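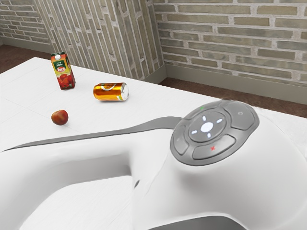 Unit 6: Collecting demonstrations in simulation

These notes cover the collection part of the Brulwood assignment. Training comes in the next unit.

What counts as an example

An example, or episode, is one full attempt at one instruction. It holds the camera images, the joint positions, the commands sent to the arm and the instruction text. If any of these is missing, the episode can't be used.

Each pair of students records 50 episodes. Pooled across the class, that should give us more than 500.

Setting up the tabletop

Use grocery-type objects – cartons, drink cans, fruit. Change the layout before every episode. Cans should be upright in some episodes and on their sides in others, as the two call for different grasps. Leave open table between objects for the first half of your set. Closer layouts come after that.

Change the room as well. Wolia lets you swap the wall, floor and table textures from the scene menu. A policy that has seen only one brick wall may do badly in front of another.

Recording

Start from the home pose. Move at a steady pace and don't stop halfway to think. Long pauses end up in the data, and the policy learns to pause too. If you drop an object, you may pick it up again in the same episode, but label it "recovery."

Keep failed attempts in a separate folder. Do not delete them – we use them in the Gavell exercise.

Before you upload

Play back every episode once. Check that the instruction names the object that was moved. "Pick up the can" is fine with one can on the table and useless with 2.

Upload to the Ocampo folder by the end of August. Late sets will be graded but left out of the pooled data.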